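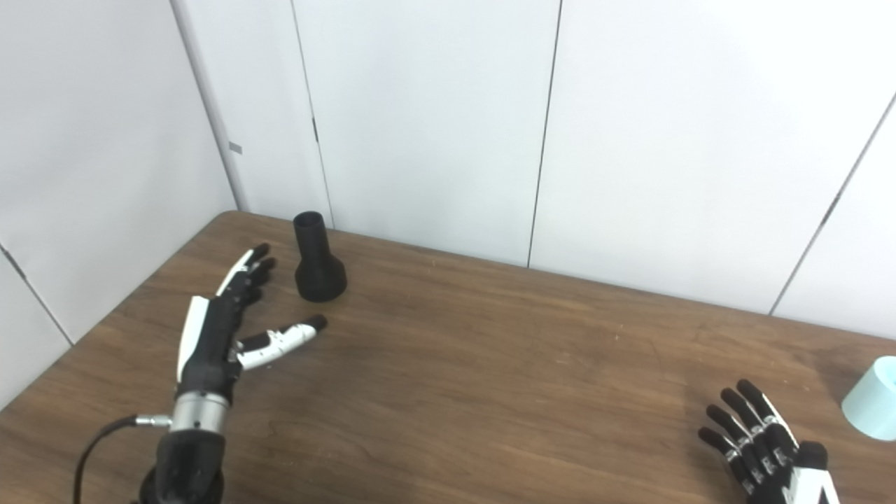
The left thumb was sticking again, so of course they sent me.

I'd been at Flanholm for three winters by then and I had a reputation, which was that I talked to the machines. I didn't talk to all of them! I talked to the one in bay 43, because it was there at six in the morning and so was I, and Kimivov (that's what we called it, after the name on the crate it came in) was a good listener if you didn't mind the fan noise.

"Morning, Kim," I said. "Show me."

I ran the open-and-close from the laptop. Fingers fine. Thumb out, thumb in, thumb out, and then on the fourth try it stopped halfway and sat there shivering like it had just remembered something awful. The log said overcurrent on the thumb base. The log had said overcurrent on the thumb base 130 times since January, and every single time somebody had cleared it and gone to get coffee. I know because for a lot of those the somebody was me.

Kalkidan Gebru had the night shift before mine and she left notes. She had lovely handwriting and no mercy. This one was taped to my stool. It said: IT IS THE CABLE. I HAVE SAID IT IS THE CABLE. K.

Now, I did not think it was the cable. I had swapped the cable! I'd put in the new one myself, pushed the plug home at the wrist, felt the click, gone home happy. I thought it was the tendon, and I'd already ordered a tendon from Atallah, and the tendon had cost more than my car was worth, and I had told my boss it was the tendon in a loud voice in front of people. So you see my position.

I powered the arm down, hung my tag on the switch, and got my little driver out. The screws on that wrist ring are tiny and they hate you. I keep a magnet dish and a muffin tin, and I lay them out in the order they come off, starting with the one nearest the plug, and I hum so I don't lose my place.

"You could just tell me," I said to Kim. "Save us both the trouble."

Fan noise.

I got the ring loose and put my flashlight in there. The tendon was beautiful. It ran over its pulley clean as a guitar string, no fray, no dust, nothing. I looked at it for a good long while, hoping it would get worse.

Then I followed the cable. It went where it should, down from the plug in a nice curve, and then it went under the forearm clamp, where I had tightened it. Me, with my own hand, all the way, like I was closing a jar of pickles. Every time the wrist rolled it pulled that cable against the edge of the clamp, and there was a shiny place on the black jacket as long as my fingernail. One more month and it would have been through to the copper.

I said a word. Kim didn't react.

It took me 75 minutes to do a ten minute job, because I did it the way Kalkidan does it. New cable, sleeve over the bend, a finger of slack at the clamp, and then roll the wrist by hand both ways and watch. Then screws back in, going across the ring and never around it, snug and stop. Tag off, power up. I homed both hands, ran the thumb, and kept running it while the sun came up over the Bendonton road and the lot filled with headlights.

Out, in. Out, in. I quit watching the laptop after a bit and just watched the hand.

When Kalkidan came in that night I was still there, which I never am. I'd written her a note and then felt silly about taping it to anything, so I handed it to her. It said: IT WAS THE CABLE.

She read it twice. She folded it up and put it in her shirt pocket and buttoned the pocket.

"What are you going to do with the tendon?" she asked.

I told her I hadn't gotten that far. She pulled my stool over with her foot and sat down on it, and I went to find another one.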